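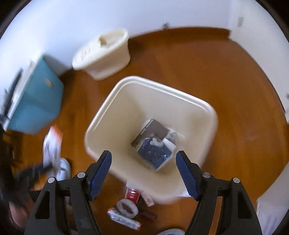 Figure 7.1 A hand-held gripper over a plastic bin, fingers wide open, with one wrapped package inside.

Chapter 7
Looking After the Fingers

I learned to look after grippers by ruining one. It was my first October at Rinico, I had charge of a single bin-picking cell, and I was so pleased with the arm and its lovely smooth software that I never gave the fingers a second glance. Then one Wednesday the cell dropped 16 packages before lunch! I spent the whole afternoon fiddling with the program (which was fine) while Encarnación Requena, who had the next bench, waited for me to run out of ideas. Then she walked over, pinched one of the pads between finger and thumb, and turned it. It went round like a loose tap washer.

So this chapter stays down at the business end. We'll stick to two-fingered grippers of the linkage sort, where each finger is made of flat plates joined by pins. Go back to Figure 7.1 for a moment and find the round silver-grey pivot pins in the black plates, then the blue rubber pads at the tips with their fine pattern. Pins and pads are where nearly all of our trouble will come from, and you can deal with both using a cloth, a small screwdriver and a bit of patience.

Clear plastic wrap is a pig to pick up, by the way. It slides, it crackles, it gives way just when you think you've got it, and a pad that copes happily with bare cardboard may let a wrapped bundle go every time. I'd always test on the wrapped stuff first. We'll do that in Section 7.3, with a bin on the floor and the gripper in your own hand, before anything gets bolted back on the arm.

You'll also want a notebook. Mine for that cell says the first pads came off at 1,038 picks, and the next pair, fitted by me in a hurry and a bit crooked, lasted 289. I still wince at that second number.

Before you start on Section 7.1, have these to hand:

A clean, dry cloth that doesn't shed
The screwdriver that fits your pad screws
A spare pair of pads, left and right
A deep bin and 3 wrapped packages of different sizes

Switch the cell off at the main switch and lock it, even if you only mean to wipe the pads. Then open the fingers as far as they'll go and we'll begin with the pins.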